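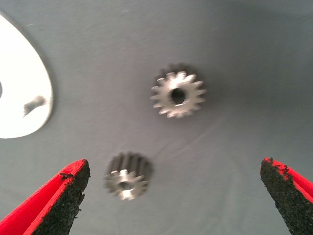
Why measure the same part twice, asked one reader of the draft of this chapter, when the first measurement was good enough to plan the grasp? The short reply is that a plan is made at a distance and a grasp is made up close, and the two views of a part seldom agree. The rest of this chapter deals with that gap.

Chapter 6
Picking Small Gears with a Wrist Camera

In Chapter 5 the camera was fixed above the bench. Now it moves to the wrist, where it sees the fingers and the part together. The gain is a close view of the teeth and the bore. The cost is that the view changes with every move of the arm, and that motion blur softens the very edges the method needs.

The examples come from the Brirkport trials, in which a two-finger gripper picked loose metal spur gears from a gray surface. The trials covered 3179 attempts. Of these, 1067 were run with a second look: the arm paused above the gear, took a new picture, found the center of the bore again, and corrected its path before closing.

6.1 What the second look corrects

A spur gear seen face-on is close to a circle, and its center is easy to find. Seen at a slant, the side of the teeth shows as long ridges, and a simple outline fit is pulled toward them. Fitting the bore alone avoids most of this error. It works less well when a gear lies near other bright metal. 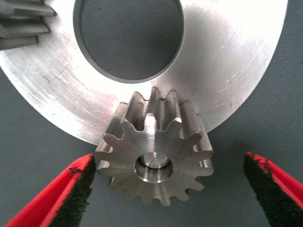 Grovier objected that a bore fit has trouble of its own — a stepped hole has two edges, and the fit may jump from one to the other between pictures. The objection is fair. In the Brirkport code the outer edge is always used, and a fit that moves more than 10 pixels from the last one is thrown out. Section 6.3 gives the full rule.

Readers who want to work through the method by hand should do Problem 6.1 before going on.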